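Home Reviews Kitchen Desk & Office Garden Archive

Posted in November by the Cokarholm Home Notebook

The Wurnero Desk Lamp, After a Long Season of Use

I bought the Wurnero lamp when the evenings started closing in, and I have sat beside it nearly every night since, so I feel I know it about as well as a person can know a lamp.

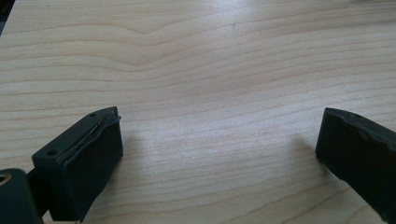
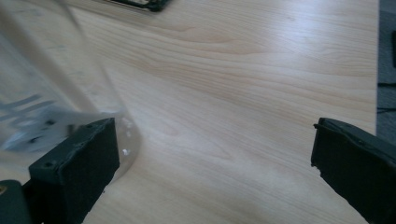
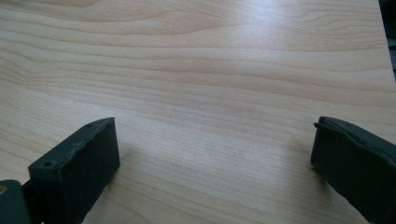 Pale wood grain, all three.

The Wurnero is a clamp-on task lamp with two long arms and a wide, flat head, and it comes from the same little company that makes the Ko book stand I was so fond of last year. I do quilting and family letters under it, mostly, with a bit of bill-paying when I can't put it off any longer, so what I care about is light that stays put and doesn't tire me out. A light top with a bit of sheen is a hard test for any lamp, as you get that soft whitish patch where the grain washes out and your eye keeps going back to it. My old lamp threw a glare like that straight up at me no matter where I pushed it. With the Wurnero I can swing the head out to the side, tip it a touch, and the bright patch slides off somewhere I'm not looking - such a small thing, and I was delighted!

It has a warm setting and a cool one, and the dial between them is smooth and quiet. The box says it goes up to 4,000 on the color scale (Kelvin, if you follow these things, and I only half do), and at that end my navy and black threads finally look like two different threads. For letters I turn it all the way down to the warm side and make a pot of tea.

Now for the grumbles. The clamp is stiff, and I mean stiff - I had to get the rubber jar opener out of the kitchen drawer to tighten it properly. The instructions are one folded sheet with drawings so tiny I ended up guessing which washer went where. And the cord is too short! It reached my outlet with nothing to spare, and if your desk sits in the middle of the room you will be shopping for an extension.

I paid $167 at the Lakham store, the one out past the garden center, and that was on sale from $200. It's a lot for a lamp, and I walked around the store twice and looked at the candles before I went back for it. They had it in white, gray and a mustard yellow that I still think about. I went with gray.

Would I buy it again? I would, and I'd get the mustard. If you mostly want something to brighten up a corner, you can spend far less and be perfectly happy, but for close work after supper it has been a real comfort to me. I'm told a floor version is coming in the spring, and if the cord is any longer I'll be first in line.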